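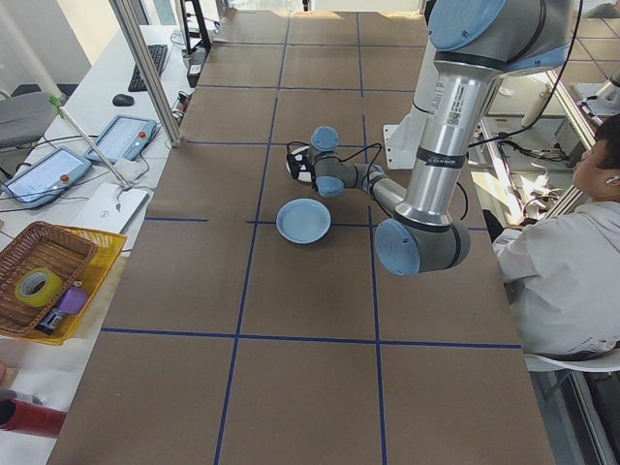 **Painter's tape pulling up paint, what am I doing wrong?**

*posted by murnska52*

Hi all! We're finally painting the back bedroom (only took us nine years, ha) and I'm doing a two-tone wall, dark green on the bottom and cream on top. The cream went on in August and looks great. Then I taped my line, rolled the green, and when I pulled the tape the next morning it took little strips of cream with it, all the way down to the old gloss. I paid good money for that cream. Is it the tape? The paint? Me? I still have three walls to go and I'd love not to cry over them.

**gosora_gal**

Oh no, been there! My guess is the old gloss. Latex doesn't grab onto shiny paint unless you sand it or use a bonding primer first, so the tape is only showing you a problem that was there already. Scuff the bad spots with 220 grit, wipe off the dust, prime, and touch up the cream. Then give it a good few days before you tape again.

Also, pull the tape while the green is still a little wet, slowly, folded back on itself at an angle. Leaving it overnight lets the paint dry into one skin right across the edge. If you forget, run a sharp blade along the line first.

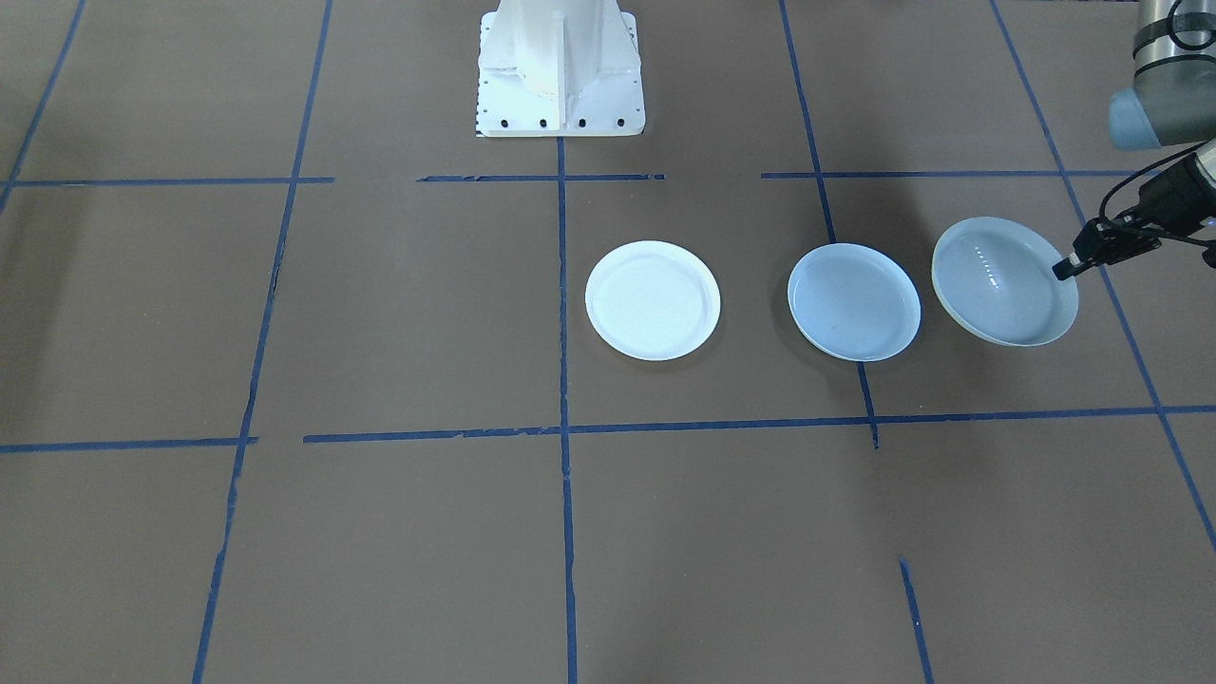 For the line itself I'd do a test before you commit to three more walls. Put down a short piece, press it, wait an hour and pull. I test on a scrap board, and I keep my touch-up colors next to me while I work. Shallow white dishes like the one by the tape line there are perfect for it, you can see the true color against the white and they rinse right out. Just don't use anything you eat from afterward.

**birkett778**

get the low tack kind, says delicate on the roll. fixed it for me

**tallpinesdad**

I skip tape completely and cut in with an angled brush. Takes practice, but my hallway came out fine. Mostly.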